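Flurkero Couch Remote for Game Consoles

Wireless media remote with backlit keys, for consoles and televisions

Home > Console accessories > Remotes and chargers > Flurkero Couch Remote

In stock. Delivery from our Norholm warehouse.

The Flurkero Couch Remote is made for people who use their game console also for films, series and music, and who are tired to hold a full controller for three hours only to press pause. It is small, it is light in the hand, and it does not wake up the console when somebody sits on it. This last point was the most asked one from our customers, so we explain it in more detail further down.

What it does

The remote controls the menus, the video apps and the disc player of your console. It has play, pause, stop, forward and back, a round pad with an OK key in the middle, a home key, and a volume key which works on the television directly. The mute key is on the side, where the thumb finds it in the dark.

You can not play games with it. Some simple card games and quiz games accept the round pad, but we do not promise this for any title. Please keep your controller.

The keys have a soft white light. The light comes on when you lift the remote and goes off after 5 seconds. If you do not like it, hold the mute key and the OK key together until the light blinks two times. To bring it back you do the same.

The travel lock

Many remotes send the power signal with one short touch. A cat, a cushion or a small child is enough, and then the console is running the whole night. On the Couch Remote the power key must be held down for a full second before anything is sent. There is also a small slide switch on the back, called the travel lock. With the lock closed, no key sends any signal, and the battery is not used.

The remote has no microphone. It does not listen, it has no voice assistant, and an advertisement on television can not make it do anything. If your console has its own voice control, this is a setting of the console, and our remote does not change it. You find it normally in the console menu under sound or under accessories.

Setting up

Put in the two batteries (AAA, in the box) and open the travel lock. Turn on your console with the controller and go to the page for adding a device. Hold the home key and the back key on the remote together until the keys are blinking. Choose "Flurkero CR" in the list. When the blinking stops, the remote is connected.

For the television volume there is a second step. Stand in front of the television, hold the volume key down and press OK slowly, again and again, until the sound bar appears on the screen. Then let go. With most sets it takes less than a minute, but with older ones it can be longer, so please have a little patience. The remote knows nearly 2000 television models.

If you have two consoles in the same room, connect the first one as described, then press the home key two times quickly and repeat the steps with the second one. After this, a double press on the home key changes between them. The remote remembers two consoles and one television, not more.

Batteries and range

One set of batteries is good for 90 days if you watch every evening and leave the key light on. Without the light it is longer. The remote tells you when the batteries become weak: the home key blinks slowly after each press. You can use rechargeable batteries, but then the warning comes a bit late.

The connection to the console is by radio, so you do not need to point the remote, and the console can stand behind a closed cabinet door. The volume key is different. It works with infrared light, and for this the remote must see the television. If the volume does not react and everything else does, look first if a plant or a loudspeaker stands in the way.

In the box

Couch Remote
Two AAA batteries
Wrist strap, gray
Short printed guide in English and Spanish

Which color to choose

The remote comes in black and in white. The inside is the same. The white one has gray symbols, and the black one has white symbols, which are a little easier to read in daylight when the key light is off. Both have the same matt surface. For cleaning use a dry cloth, or a cloth with very little water. Please do not use spray directly on the keys - it goes under the rubber and stays there.

The charging stand

The Florberg stand is sold separately and fits the remote and one controller at the same time. It charges the controller. The remote only rests in it, as it has normal batteries. We mention this because the name "charging stand" gave some customers a wrong idea, and they sent it back. If you want only a place for the remote, the wall holder Tapley is the cheaper choice and comes with a sticky pad and one screw.

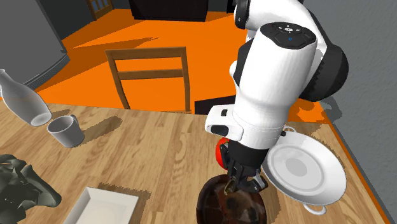 Evie Penrose: I bought the white one in September and the lock switch is the best thing about it. My console used to come on by itself two or three nights a week. My only complaint is that the slide is quite stiff, and with short fingernails I have to use a coin.

Reply from the shop: Thank you, Evie. The slide is stiff on purpose so it does not open in a bag, but we hear this comment also from others and have passed it to the workshop. After some weeks of use it should go easier.

Jalen Ferreira: Works fine with the console, but my projector was not found for the volume. I went through the whole list twice.

Reply from the shop: Projectors are unfortunately not in the list, only televisions. If your sound goes through a soundbar, write to us with the model and we check if the code is there.

Imogen Bunting: Bought two, one for my parents. My father had it connected before I had finished reading him the guide. The print in the guide is small, a bigger one would be nice.

Returns and warranty

You can send the remote back within 30 days if it is complete and not damaged. Opened packaging is no problem. The warranty is two years and covers the keys, the lock switch and the radio part. It does not cover batteries which have leaked, so please take them out if you do not use the remote for a long time.

For a warranty case, write to the service desk with your order number and one or two sentences about what is wrong. Mahlet Berhe and Wayne Ross answer the mails there. Please do not send the remote before you have their answer, as many problems are solved with a new connection to the console.

Last change of this page: November 9, 2024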